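Chapter 3
Specular Reflection from Flat Glass

Wenceslao Ocampo and Gisela Mansilla

3.1 Introduction

A surface returns light in two ways. Diffuse reflection scatters an incoming ray over many directions, and the surface looks much the same from any side. Specular reflection sends the ray off at an angle equal to the angle of incidence, measured from the normal. Most real surfaces do both. Woven cloth is almost wholly diffuse. Polished glass is almost wholly specular, but it reflects only a small part of the light that strikes it head-on – the rest passes through or is absorbed behind it.

The layer behind the glass decides whether the weak reflection can be seen. Over a bright backing, light returned from below swamps it. Over a black backing, very little light comes back from below, and the reflection stands out. A telephone screen with its display dark is a familiar case, and we use it throughout this chapter.

Three quantities are needed in the sections that follow: the angle of incidence, the refractive index of the glass, and the distance from the object to the surface. The image in a plane mirror lies as far behind the surface as the object lies in front. A camera focused on the glass itself may therefore render the image less sharply than the rim of the telephone.

Smudges and scratches add a diffuse component. Under a strong source they appear as pale marks near the glare, and they lower contrast in the image around them. Section 3.4 treats this effect, using the method of Nnaji. Readers who have not worked Problem 10 of Chapter 2 should do so before going on.

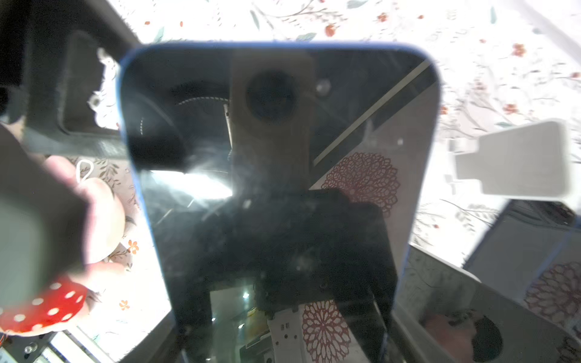
Figure 3.1 Reflections in the dark screen of a blue-rimmed telephone. Note the glare and faint scratches at left and the mirrored red floral pattern at right.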